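Zuletzt aktualisiert: 05.04.2020

Kategorie: Meinung / Automatisierung

Wie viele Beispiele braucht eine Maschine für ein Gummiband?

Seit September höre ich denselben Satz in Varianten. Mal kommt er von Leuten, die Greifer verkaufen, mal von Leuten, die Rechenzeit verkaufen, und er lautet ungefähr so: Wir müssen nur genug vormachen, dann lernt das System den Rest. Ich arbeite lange genug in der Umgebung von Montagezellen, um bei dem Wort »nur« hellhörig zu werden.

Die Idee selbst ist nicht dumm. Früher hat man einem Roboter jede Bahn einzeln beigebracht, und sobald das Teil einen Fingerbreit daneben lag, stand die Anlage. Jetzt lässt man Menschen die Arbeit mit Greifern in den Händen erledigen, zeichnet alles auf und hofft, dass ein gelerntes Modell aus den Aufnahmen herausliest, worauf es ankommt. Bei Andon, wo ich im Winter mehrmals zu Gast war, heißt das Programm Rustia. Es hat einen eigenen Raum, einen Tisch, eine sehr lange Tabelle und eine Projektleitung, die sehr gern Kurven zeigt.

Eine dieser Kurven beginnt bei 39 Durchgängen und endet bei 257. Sie steigt, selbstverständlich. Ich habe gefragt, was auf der senkrechten Achse steht, und nach einigem Hin und Her kam heraus: der Anteil der Aufnahmen, die sich technisch sauber auswerten lassen. Mit dem Können einer Maschine hat das erst einmal nichts zu tun. Man misst, wie ordentlich man sammelt, und nennt es Fortschritt. 252 von 257 waren brauchbar, das wurde mir zweimal gesagt, einmal mit Betonung.

Brauchbar wofür? Kamrul Chowdhury, der bei Rustia die Durchgänge sichtet, hat mir die Frage nicht übel genommen. Brauchbar heißt bei ihm, dass die Marker verfolgt werden konnten und keine Daten fehlen. Ob die Person am Tisch geschickt war oder sich dreimal umentschieden hat, steht nirgends. Er würde es gern festhalten, sagt er, aber es gibt kein Feld dafür.

Dabei ist gerade das die ganze Arbeit. Man nehme einen Sortierkasten mit kleinen Fächern und dazu ein Gummiband. Ein Kind legt das eine in das andere und denkt nicht darüber nach. Mit zwei starren Fingern pro Hand, ohne Gefühl in den Kuppen, wird daraus eine Aufgabe, bei der Erwachsene die Luft anhalten. Der Kasten ist leicht und durchsichtig, das Band hat keine feste Form, und jeder löst das Problem ein wenig anders.

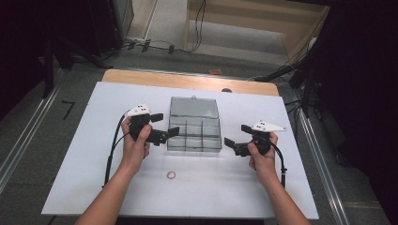
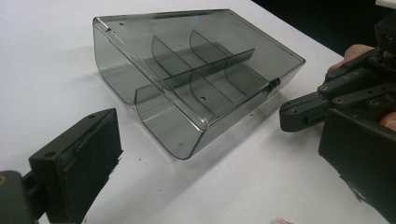
Zwei Ansichten aus derselben Sammlung: der durchsichtige Fächerkasten auf der weißen Arbeitsfläche, mit den Handgreifern.

Man sieht den Aufnahmen an, wie viel davon abhängt, wo der Kasten gerade steht oder liegt. Aufrecht mit offenem Deckel ist er ein anderer Gegenstand als auf der Seite, jedenfalls für ein System, das Fächer nur aus Bildern kennt. Getönter Kunststoff kommt erschwerend hinzu: Durch die Wand schimmert die Tischplatte, und wo eine Trennwand endet, muss man auch als Mensch manchmal zweimal hinsehen. Darin steckt ein ehrlicher Vorzug der Methode, den ich nicht kleinreden will. Die Schwierigkeiten landen mit in den Daten, niemand muss sie vorher aufschreiben.

Nur: Sie landen dort so, wie dieser eine Raum sie erzeugt. Eine weiße Platte, ein Licht, eine Handvoll Menschen. Bei Rustia waren es sieben Personen, und nach meinem Eindruck stammte ein beträchtlicher Teil der Durchgänge von den zweien, die ohnehin immer da waren. Pylyp Kravchuk ist einer davon. Er greift schnell, er greift flach, und er hat eine Art, die linke Hand halten zu lassen, während die rechte sucht. Wer mit seinen Beispielen trainiert, trainiert Kravchuk. Das kann gut gehen. Es steht bloß in keiner Präsentation.

Ich habe mir angewöhnt, bei solchen Projekten nach den verworfenen Durchgängen zu fragen. Bei Rustia gibt es ja fünf, die nicht brauchbar waren. Zwei davon durfte ich ansehen, und sie waren das Lehrreichste am ganzen Besuch, weil einmal etwas schiefging und ein Mensch mit den klobigen Werkzeugen versuchte, es zu retten. Gerade dieses Retten braucht man später in der Halle, wo dauernd etwas wegrutscht. Aussortiert wurden die beiden wegen einer Lücke in der Markerverfolgung. Technisch korrekt und trotzdem schade.

Mir wird dann gern Fledberg entgegengehalten. Dort habe man mit viel mehr Material gearbeitet, und es funktioniere. Mag sein. Ich habe die Anlage von Fledberg nicht gesehen, und die Leute, die sie loben, auf Nachfrage meistens auch nicht. Im Bericht von Arnardóttir, der zu dem Thema herumgereicht wird, sind Teile, Tisch und Kamera im Test dieselben wie beim Sammeln. Dass ein System unter den Bedingungen zurechtkommt, unter denen es gelernt hat, überrascht mich wenig. Mich interessiert der Tag, an dem der Einkauf einen anderen Kasten bestellt.

Und dann ist da die Frage, wer das macht. Stundenlang mit ausgestreckten Unterarmen kleine Dinge greifen ist Arbeit, und zwar ermüdende. In den Kostenrechnungen, die ich kenne, taucht sie als Datenerhebung auf, gleich neben dem Speicherplatz. Kravchuk sagt, nach einer Weile merke er am Handgelenk, dass er nachlässiger wird. Auch diese Nachlässigkeit wird aufgezeichnet, ohne Vermerk, und zählt als Beispiel wie jedes andere.

Was ich von Andon gern sähe, wäre weniger Kurve und mehr Protokoll. Wer hat gegriffen, in welcher Stunde der Schicht, mit welchem Kasten, und was ging daneben – dazu ein Test mit Gegenständen, die beim Sammeln nie auf dem Tisch waren. Das Ergebnis wird vermutlich hässlicher aussehen als 252 von 257. Chowdhury hat immerhin zugesagt, die fünf verworfenen Durchgänge nicht zu löschen.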